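Cords on the Table: a Talk on Power Strips, Cables and the Family Room
Speaker notes, Monday session, 81 minutes with the break 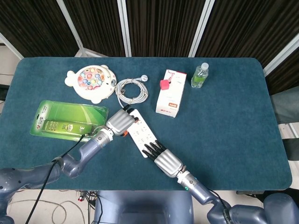 Slide 1. Opening

Leave the slide up while people find seats. Start when the door closes.

Say: most homes have one table where cords and toys end up together. A white power strip, a coiled cable, a toy fishing game. Tonight is about getting those things sorted and back where they belong.

Ask who has a drawer of cables at home. Wait for hands. Ask who could name the device for every cable in it. Move on quickly, this part always runs long.

Slide 2. Why clear a table first

Sorting on the floor is hard on the knees and small parts go under the couch. Use a table and put a cloth on it. Felt is good. Plugs don't scratch the top and little pieces don't roll as far. Dark cloth makes white and gray cords easy to pick out.

Bring everything to the table before deciding on anything. People want to start throwing things away in the first minute. Ask them to wait.

Slide 3. The power strip

Pick up the sample strip from the box. Hold it at both ends so the back rows can see the outlets.

Points to make:
Unplug it from the wall before you handle or clean it.
Look at the whole length of the cord. Any cut, crushed spot or bare wire means it goes out.
Look at the outlets for brown marks or soft plastic. Same answer.
Dust it with a dry cloth. No spray.
Don't plug one strip into another.
Heaters go straight into the wall.

Someone will ask how many things can go on one strip. Tell them to read the rating on the back and add up what they plan to plug in. The Surner strip in the box has its label worn off, so use the Emano one for this.

Do the sum on the board. A 1000 watt coffee maker uses up a lot of the rating by itself. Then add a lamp and a phone charger and let them see how little those change it.

Slide 4. Coiling a cable

Hand out the practice cables, one per pair. Give them 4 minutes.

Loose loops, wide enough to fit a hand through. Let the cable turn the way it wants to. Pulling it tight around the elbow puts a twist in it, and after a year or so of that it won't lie flat. Leave one end free so you can find it. Tie once, in the middle of the bundle.

Walk around during this. Left-handed people may coil the other direction and that's fine.

Labels: masking tape folded over near the plug, device name in marker. Write the room too if the house has more than one of the same thing.

Slide 5. Toys with small pieces

The fishing game is on the list for a reason parents will know. Lots of small colored pieces and one shallow place to keep them. Keep the pieces with the base, in a zip bag if the box is gone. Battery out if it's being stored past the season. Store toys on a different shelf from cords, so a child looking for one doesn't pull down the other.

The Skivulance bins work for this. Any bin with a lid does.

Slide 6. Where it all goes

Three places: in use, stored, out. Recycling for dead cords is at the Văduva Street drop-off, side entrance. Check the hours sheet before reading it out, they changed in February.

Questions, then collect the practice cables. Count them back into the box and put the strips on top.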